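# Stop buying the tap first

Quick one because the tiler is due back at 2 and I want this out of my head before the noise starts.

Everyone picks the tapware first. I did. Walked into the showroom, saw the brushed whatever on the wall under the good lights, and that was that. The whole bathroom got built backwards from a mixer. Wrong way to do it, and I'll argue with anyone who says otherwise.

A bathroom is drains, falls, air and storage. Then it's light. Then, a long way down the list, it's the finish on the thing you turn with your wet hand. But the showrooms are laid out the other way around, aren't they. Finishes at the front. Wastes and traps out the back near the loading door, if they stock them at all. You have to ask for an exhaust fan like it's something shameful.

Case in point. Ours came with the Granetti range specified throughout. Lovely stuff. Heavy, smooth, matching colour on the towel rail, the robe hook, the little grate over the waste. The basin mixer alone was more than the fan, the ducting and the fitting of the fan put together. And guess which one decides whether the ceiling goes black by the second winter. 

The fan. It's the fan. Every time.

I've had people tell me just open a window. In July? With the heat you've paid for going straight out over the neighbour's fence? Nobody I know does it past the first cold morning. You want a fan that moves proper air, ducted outside and not into the roof space, on a timer that runs 15 minutes after the light goes off. Unglamorous. Doesn't photograph. Buy it first.

Second gripe, the wall-hung vanity. I know, I know. Floating. Makes the room look bigger, the brochures say. It also makes the drawers shallower, because there's a trap and a U-shaped cut-out where your top drawer should be, and you end up keeping the spare toilet paper in the hall. We looked hard at one called the Arain – nice curved front, soft grey – and when I pulled the top drawer out there was room in it for a toothbrush and a grudge. Went with the Trirkora instead, floor standing, 76 centimetres wide, ugly legs. Holds everything. I've stopped noticing the legs.

And can we talk about niches. Everybody wants a niche. Fine, have a niche. But have it where your hand goes, not where it lines up with the feature tile. The one in our old ensuite was centred on the wall, beautiful symetry, and you had to step through the water to reach the shampoo. The installer knew. He even said something. I was the one who insisted, because of a picture I'd saved.

That's my real complaint I suppose. We're designing these rooms for the picture. A bathroom gets used half asleep, in a rush, by somebody with soap in their eyes. It gets cleaned by someone on their knees. Try cleaning behind a freestanding bath pushed 30 millimetres off the wall. You can't. You get a ruler with a sock on it, and you swear.

Freestanding baths, while I'm here. If you've got the floor space to walk right around it, go for your life. If you haven't, get one built in with a ledge. A ledge takes a cup of tea. The Bekedine brochure has a tub floating in a room the size of my whole downstairs, with a single branch in a vase beside it. No towel. Where's the towel? Who gets out of that bath and what do they do next?

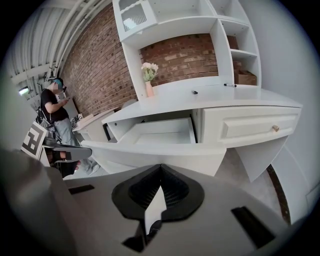
**Kerry-Anne Doust**

Some fairness to the other side. A good mixer is a pleasure and a bad one is a daily annoyance – I've lived with one that went from freezing to scalding in the width of a fingernail and I wouldn't wish it on anybody. So spend there, a bit. Spend on the cartridge, on the part you can get replaced. What I object to is paying double for a colour that'll be gone from the catalogue when you need a matching part. Chrome has been on the shelf my whole life. Boring, yes. Available, also yes.

And I do understand the pull of it. Renovating is months of dust and invoices and arguing about waterproofing, and the tap is the one bit that feels like a present. You can hold it. You can't hold a fall to the drain.

But do it in this order anyway. Fan and ducting. Drainage and falls. Storage, measured against what you really own, so go and stack it all on the bed and look at it. Lighting at face height, not just the one downlight that makes you look like you've been dug up. Then tiles. Then whatever is left in the kitty goes to the shiny things, and if that's not much, well, you can change a tap in an afternoon. Try changing a floor.

Our budget blew out by over 15 percent, and almost none of that was anything you'd point to. It was the fan, the second lot of waterproofing and moving the waste across so the water would run where it's meant to. I grumbled about every cheque. I'd write them all again before I'd pay for another matching robe hook.

Tiler's van just pulled up. He's early. If he asks me once more about the niche I'm putting it at elbow height and he can line the tiles up however he likes.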